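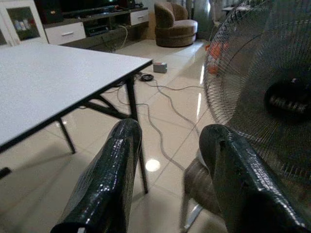

2019-07-09

Second day in the Rundwood flat. Priority was the floor. The tiles are glossy and show every crumb, and the leads under the folding table had spread across to the fan side in long loops. Traced each one from plug to appliance before moving anything. Labelled 11 with masking tape. Two had no label I could write, as I have no idea what they feed. Left those where they lay.

The white cord off the media cabinet is still trailing. It needs a clip at skirting height. Geraghty sell them in packs of 18, so that goes on the list.

Table: cross braces rigid, no sway with a hand pressed on the near corner. It can stay up until the proper desk comes. The Zallis order was placed in March and remains at 'processing'. Wrote to them again, quoting reference 112.

Fan: stays on the right for now. The guard wants a brush, and the wires are close enough together that a cloth won't go between them. Ran it on low all afternoon. No rattle.

Kitchen after that. The groceries are pushed up against the back wall of the counter, which leaves the front clear for mugs and chopping. Measured the front strip at its narrowest: 13 inches. Adequate. The step on the right is less use than I had hoped — too high for cutting, fine for putting bread down. Had meant to decant the jar with the red lid and forgot.
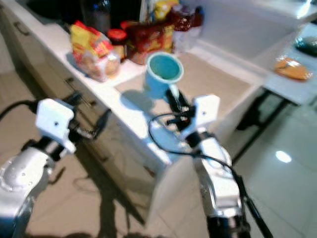
*Kitchen counter, groceries at the back, light blue mug just above the worktop.*

Mugs to go on the left from now on, nearer the cupboard. Tried the Brodex shelf liner in one drawer. It curls at the corners and will have to be weighted overnight.

Still to do: cord clips, fan guard, the two unknown leads, and a second hook for tea towels. Bed at eleven.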